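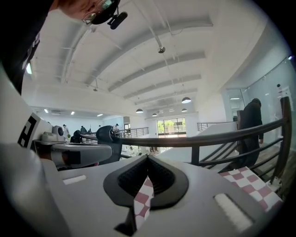 Pink-and-white checkered fabric.

ACTIVEWEAR INSPECTION CHECKLIST, WITH COMMENTS
For leggings, crops, tanks, bras and running shorts, new or resale

I go through this list every time an order arrives, before the tags come off. Most stores won't take a piece back once it has been worn to a class, so I do it the day the box is opened. Comments under each item come from my own orders this year. Updated in July.

BEFORE YOU START

[ ] Clear a flat surface and wipe it down
[ ] Take off rings and bracelets
[ ] Turn on a bright overhead light, or do this by a window
[ ] Have a tape measure and the order slip ready
Comment: I snagged a brand new Priseo tank on a watch clasp in March. My fault, no refund.

1. TAGS AND LABELS

[ ] Size on hang tag matches size on inner label
[ ] Color name matches the order slip
[ ] Fiber content label present and readable
[ ] Care label present
Comment: The Estitz crops came with a 6 on the hang tag and an 8 inside. They measured as an 8. Exchanged by mail, 12 days total.
Comment: Clellora prints the care instructions on the fabric itself. On dark colors it is hard to read, so take a picture of it before the first wash.

2. SEAMS

[ ] Run a finger along every seam, inside and out
[ ] Pull gently on either side of the inseam and look for gaps
[ ] Gusset sits flat with no puckering
[ ] No loose thread longer than a fingernail
[ ] Underarm seams on tanks lie flat
Comment: One loose thread at a hem is normal. Trim it, don't pull it. A loose thread at the crotch or the waistband is a return.
Comment: Flat seams on the Morris running shorts were fine on the left leg and ridged on the right. I kept them and got chafed on a long run. Would not keep them again.

3. FABRIC

[ ] No pulls, pilling or shiny patches
[ ] Stretch over your fist and check for sheerness
[ ] Color is even front to back
[ ] Fabric returns to shape after stretching
[ ] Rub a damp white cloth on the inside to check for dye transfer
Comment: Do the squat test at home too, in good light. The fist test passed on the Estitz crops in light gray and the squat test did not.
Comment: Reds and deep blues bleed the most for me. If the cloth comes away tinted, wash the piece alone twice before it goes near anything light. If it comes away heavily tinted, send it back.

4. WAISTBAND AND DRAWCORD

[ ] Elastic not twisted inside the channel
[ ] Band does not roll when you sit
[ ] Drawcord ends finished and even
[ ] Stretched waist and relaxed waist both match the size chart
Comment: The Priseo high-rise measured 30 inches relaxed where the chart said 28. It slid down on the treadmill.

5. ZIPPERS, POCKETS AND CLIPS

[ ] Zipper runs the full length three times without catching
[ ] Zipper garage covers the pull at the top
[ ] Phone fits in the side pocket and stays put when you jump
[ ] Bra clasps close and stay closed
[ ] Strap sliders hold their position
Comment: Clellora's back pocket holds a key and a card, no phone. The product page says otherwise.

6. REFLECTIVE DETAILS (IF YOU RUN IN THE DARK)

[ ] Reflective strips present on front and back
[ ] No cracking or lifting at the edges
[ ] Strips visible by flashlight from across the street
Comment: Heat dries out the strips. Mine peeled after one summer in the dryer. Now everything with a strip gets hung up.

7. RESALE PIECES ONLY

[ ] Smell check, especially underarms and gusset
[ ] Inner thighs checked for thinning
[ ] Logo fully attached, no missing pieces
[ ] Padding included if the listing says so
[ ] Seller photos match the item
Comment: I paid 65 dollars for a sold-out Morris jacket and the cuffs were stretched out. The listing only showed the sleeves pushed up. Ask for cuff photos.

RESULT

[ ] Keep
[ ] Keep, minor repair needed
[ ] Exchange
[ ] Return

Write the return deadline on the slip and put the slip in the bag with the item. Once it passes, take off the tags and wash cold, inside out, no fabric softener.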